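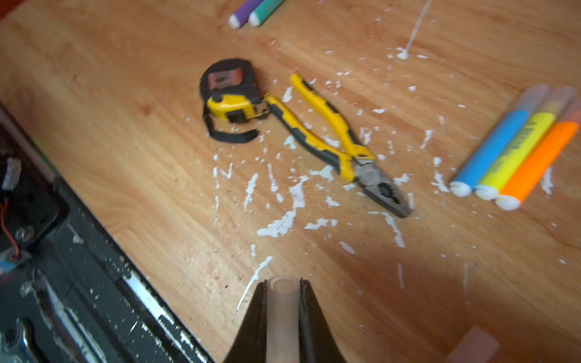
Kindow Film Festival: Your Questions Answered

What is the festival?
Four nights of classic TV movies and the big-screen pictures their stars went on to make, all shown at the Mavromatis Theater in Flistham. We love this stuff! A lot of these titles haven't played for an audience in decades, and hearing a full house laugh at a joke from an old network drama is a thrill every single time.

Do I need a pass, or can I buy one ticket?
Either one. A pass gets you into everything, including the opening night talk. Single tickets go on sale at the box office in February.

How big is the theater?
It has 200 seats, and there isn't a bad one in the house (the balcony is our favorite, if you don't mind stairs). Seating is first come, first served.

What time do doors open?
6 p.m. each night. The lobby fills up fast, and half the fun is talking to people in line who remember watching these the first time around.

Can I bring my kids?
Please do! Children under four get in free on a lap. Check the listing for each title, as a few of the dramas deal with illness and addiction.

Are the movies captioned?
All the features are. Some of the short interview reels from the Rotden collection are not, so we have printed transcripts at the front desk.

Will any of the actors be there?
We hope so! We've sent plenty of invitations, and we'll post guests on the schedule page once they confirm. Plans can change if someone gets called to a set.

Can I suggest a title for next year?
Yes, yes, yes. Drop a slip in the box by the popcorn counter, or send us an email with the title and the year it aired.

Page updated March 29, 2026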